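Gripper keeps squashing a soft object when wiping a small whiteboard, any tricks?

Posted in Stusbridge Makers Help, Home and Shared Workshop Builds
7 replies, 3 shown

Jasmina Ristić
30th August

Hello everyone, and sorry in advance for the length, I never did learn to write a short post! I've been working on a two-armed build at our shared workshop since June, and the job I've picked for it is wiping marker off a little tabletop whiteboard. It sounded so easy when I said it out loud over coffee.

The arms themselves are behaving nicely now (thank you to everybody who helped with my cable routing, you were very patient with me). My trouble is the grip. I use something soft and blue to do the wiping, and when the fingers close on it they pinch the middle right down to a thin strip, so the top spreads out and I can't tell which bit will meet the board. Out of 14 tries yesterday I got 2 I was happy with. On the others it either twisted in the fingers or hit the board with a corner and pushed the whole board back instead of wiping.

I've tried closing more slowly, and I've tried coming in from straight above and from the side. The board tilts on its stand too, so pressing harder only makes things worse. Both pictures are from the same setup, the first from the head camera and the second from the wrist.

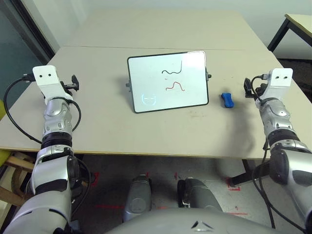
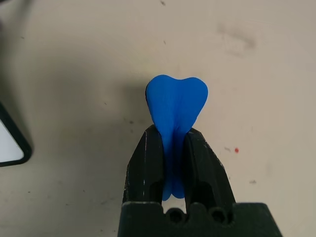 Govovel thinks you're closing to a position when you ought to be closing to a force. If your gripper reports motor current, and most hobby ones do, stop when it rises a little above what it reads closing on nothing. On mine I read it over 13 closes with nothing in the fingers, took the average and added a small margin. It took one evening and I haven't squashed a sponge since. If yours doesn't report current, just set the closing width by hand. Put your soft thing between the fingers, close by hand until it stops slipping, write that number down and use it.

I'd also lock the tilt on the board before you change anything else. You're chasing two problems at once there, and a folded bit of card wedged in the pivot did it for me.

Nasteo
get a stiffer eraser

Żak
A stiffer one does help, but you don't have to give up the one you have. I glued a flat strip of craft foam inside each finger and it spread the squeeze out a lot. Do rough up the fingers with sandpaper first or the foam peels off in a day (ask me how I know). Then pick the thing up by one end, so the rest hangs free to lie against the board. Would love to hear how it goes, Jasmina!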